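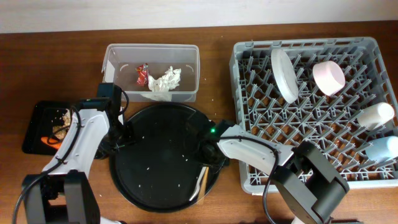 Rasha Hourani
Técnica de integración, Cirkura

Incidencia: parada de protección del brazo derecho en la tarea de recogida de mesa
Estado: abierta
Fecha: 21 ago. 2018

El brazo derecho entra en parada de protección al cerrar la pinza sobre cubiertos finos apoyados en la bandeja negra redonda. El controlador registra sobrecorriente en el eje de la muñeca y bloquea los dos brazos. Con los vasos no se ha reproducido. Umbral de disparo: 400 mA por encima del consumo nominal.

Pruebas realizadas:
- Reinicio del controlador y nueva referencia de ejes. Sin cambios.
- Revisión del cableado de la muñeca derecha. Conectores bien asentados.
- 15 ciclos con la bandeja vacía, sin contacto. Ningún disparo.
- Ciclos con tenedor de plástico y palillo de madera. Dos disparos, ambos en el descenso final.

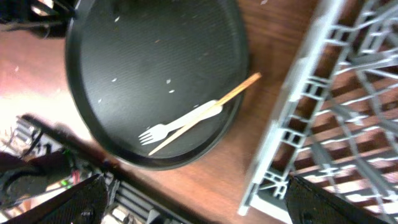
El caso peor es el de los utensilios cruzados: el palillo queda sobre el mango del tenedor y la altura de agarre se calcula con el plano de la bandeja. Los dedos bajan de más y empujan contra el fondo.

Medida provisional: altura mínima de agarre subida 2 mm y velocidad de descenso reducida. Mientras siga abierta la incidencia, no rearmar con las manos dentro del área de trabajo.

Pendiente: Pavithra Pillai revisará el cálculo de altura. Registros enviados a Domuvero, sin respuesta.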